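Section 4: Setting Up Your Ondier Label Printer

4.1 Before you start

Place the printer on a flat surface with at least 27 cm of free space behind it for the paper path. Keep it away from heaters and direct sun. Use only the power adapter that came in the box.

CAUTION: Do not touch the print head with bare fingers. If you have just printed a long run, switch the printer off and wait 60 seconds before opening the lid.

4.2 Loading a roll

1. Press both side latches and lift the lid until it stays up.
2. Slide the roll holders apart and drop the roll in with the labels facing up.
3. Let the holders close on the roll. They should touch it lightly on both sides.
4. Pull the end of the roll under the guide and out past the tear bar.
5. Close the lid and press down on both corners until they click.
6. Press FEED once. One blank label should come out.

Note: Stikix rolls of 233 labels fit without the spacer. For any narrower roll, fit the gray spacer on the left holder first.

4.3 Setting the label size

1. Hold FEED and POWER together until the light turns amber.
2. Release both buttons. The printer feeds several labels while it measures the gap.
3. When the light turns green, print a test page from the Tools menu.

If the text starts too high or too low, open Tools, choose Offset, and change the value one step at a time. Print a new test page after each change.

4.4 If the light blinks red

Two blinks: the lid is open or one latch has not caught.
Three blinks: the printer is out of labels, or the roll is in upside down.
Four blinks: error 94. Unplug the printer, check the paper path for stuck labels, and repeat 4.3.

Revised February 2020
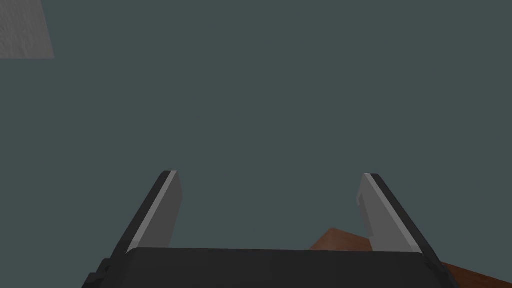

Reader comments (1)

Espinoza: Step 3 in 4.3 didn't work for me until I tore off the first few labels from the new roll. They had glue on the edges and the light stayed amber. Could you add that to the notes? Also, does the spacer go on the left when you face the front, or from the back?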